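Dranent started out making drum loops in a spare bedroom in Nandcombe, and the first thing most people heard from the project was a remix that wasn't supposed to leave the group chat. It was a rework of a slow vocal track by Pant, sped up and stripped down to a kick, a bass line and one held note. Someone uploaded it in March. By July it was turning up in sets all along the coast.

The new EP, Kumudden, is the first full release since then. It has five tracks and runs just under half an hour. The opener takes its time, with almost two minutes of filtered chords before the drums arrive, and it's a brave way to start a club record.

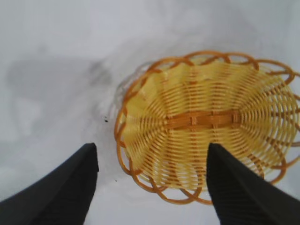 After that the tempo stays up. The second and third tracks run together without a gap and were clearly built to be mixed that way. The low end is heavy but clean, and the vocal samples are kept short. Pant returns on track four, singing new lyrics this time, and it's the strongest thing on the record – a proper song with a chorus that people will know by the second listen.

Only 1000 copies of the vinyl were pressed. The label says 849 went in the first round of preorders, and the rest are being held for the release show in Nandcombe. The room there holds 568 people, so anyone planning to go should buy a ticket early.
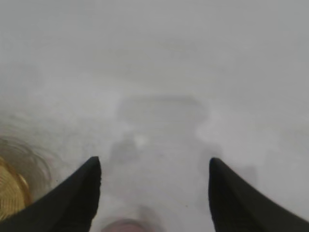

The live set is still being worked out. Early shows were one laptop and a mixer, and they sounded like it. The current version adds a drum machine and an old two-octave synth, and the tracks get longer and rougher as a result. At a warm-up date in the spring the closing track went on for 11 minutes and nobody near the front seemed to mind.

A remix package is due in the fall, with two versions of the Pant track already finished. One is a straight house mix. The other drops the drums completely and may be hard to place in a set, but it works well at home late at night. 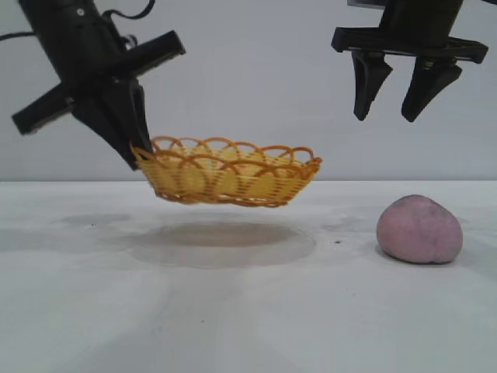
A woven basket held at one end by a black gripper.

Kumudden is out now on vinyl and download.

Contact | Advertise | Copyright, all rights reserved | Back to top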